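Quezada Street Makers' Hall
Minutes of the Shop Users' Meeting
2025-12-18

Present: Thodoris Sfakianakis (chair), Marta, Devin, Lucille, Hal, Priya, Jonah, and four newer members who signed the sheet but whose handwriting beat me. Minutes by Lucille.
Apologies: Corinne, Walt.

1. Last meeting's minutes

Read and accepted. Hal asked that "sander" be changed to "planer" in item 4. Changed.

2. The big sort

Thodoris opened with the news that the shelves along the north wall are finished, all of them, top to bottom! For those who missed the fall sessions, this was the wall where anything without a home ended up (paint trays, half a bicycle, the coffee cans of screws, a box marked "misc misc"). We now have 326 labeled drawers, and Devin read out a few of the labels to a round of applause. The drawers go hooks, hinges, hose parts, then on through the alphabet, and the label maker lives on the end of the bottom shelf. Please put it back there.

Marta and Jonah did the bulk of the fasteners. The count was over 2900 pieces when they stopped writing it down, and they want it noted that metric and inch sizes are finally apart. Metric is in the blue drawers. If you find a stray, walk it to the right drawer, don't drop it in the nearest one.

Anything unclaimed on the sort table goes to the swap shelf after the next open evening. Priya will put the list on the door. Hal has already claimed the brass lamp base, and Marta would like it minuted that she saw it first.

3. The sloped metal bin

Long item, good discussion, and I think everybody left it happier than they came in.

The gray bin on the wood tabletop has become the place where small odds and ends land, and several members said they love having one deep spot where nothing rolls onto the floor. Jonah pointed out how well the slanted sides work, round things head for the middle by themselves. Devin would still like it emptied more often, and several people nodded at that.

Points agreed:

The bin is for mixed small pieces waiting to be sorted. It is not for trash. Wadded foil counts as trash unless somebody is using it, and if you are using it, say so on a sticky note.

Building plates with bumps belong with the kids' Saturday kits, second cabinet, once people are done with them. Priya says the kits are always short on plates and she will be thrilled to get any back.

Rings and washers go to the W drawers. Marta will make a separate drawer for the fat ones, which currently jam the small drawer shut.

Clamps. Small metal ones go on the pegboard when they're free. A clamp that is holding the bin's rim stays on the rim. Walt borrowed one from there in the fall and had a very nice glue-up out of it, but please use the pegboard.

Cleaning. There was a lively back and forth over the inside walls of the bin, where the white stuff has built up on one side. Hal thinks it should be scraped and repainted. Devin thinks a stiff brush and a damp rag should be tried first, on a small patch. Thodoris asked for a show of hands and the brush won, five to three, with some of us not voting. Devin will try the patch in January and report. The floor of the bin gets a wipe at the same time. No wire brushes on the paint, please, until we hear from him.

Action: Devin (patch test), Marta (washer drawer), Priya (plates to kits).

4. Budget for storage

Thodoris went through the numbers. We set aside $900 for the sort and have spent $700 of it, mostly on drawers and the long brackets. Everyone was delighted that there's money left, and the suggestions came fast:

Jonah wants shallow trays for the soldering bench. Lucille (me) wants a rolling cart for the glue and tape, because I am tired of carrying the tub. Hal wants better light over the sort table. One of the new members suggested clear lids for the deep drawers so you can see what's inside without pulling each one, and that got the warmest reception of the evening.

Clear lids approved. Thodoris will ask Zudwood whether they cut them to size and what it would cost for the two bottom rows. The tray and the cart go on the list for March, along with the light.

Hal asked about the Brevix drawer inserts we tried in the first row. Two have cracked at the corner. The rest are doing fine and we'll keep them, but no more will be bought until we know whether it was the inserts or the way they were packed (very full, in the case of the wing nuts).

5. Labels and the inventory sheet

Priya showed the new inventory sheet, called Clirora after nothing in particular, she just liked how it sounded. It lists drawer, contents, and who last checked it. It is lovely. You can search it by the word you'd use at home, so "twisty things" brings up the eye screws. She takes additions by email or on the clipboard by the door.

Question from a new member about whether we have to log every screw we take. No! Take what you need for your project. Log it only when you empty a drawer or see it's getting low.

Lucille asked for bigger type on the top-row labels. Agreed. Jonah will reprint them.

6. Open evenings

The last one was packed and very cheerful, with people sorting right up to closing. Corinne sent a message asking if we could do another in March with the same format: one hour of sorting, one hour of own projects, soup in between. Yes to all of it, and especially the soup. Thodoris will fix the date with her.

Marta offered to run a short session on picking the right washer for the job. Four people asked to be put down for it on the spot, and the sheet is on the door for the rest.

7. Other business

The broom is missing again. Hal has a spare at home and will bring it.

The side door sticks. Jonah will plane the bottom edge.

Keys: please return the spare cabinet key to its hook. It has a green tag.

Devin thanked everybody who stayed late on the last sorting session and brought out a tin of his sister's ginger cookies, so the rest of this item was not very well recorded.

Next meeting in March, same room. Items for the agenda to Lucille.

Attachment to item 3
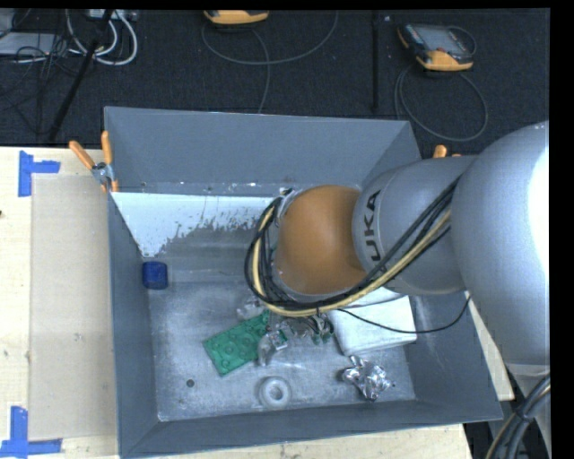

The sloped bin with pieces still to be sorted.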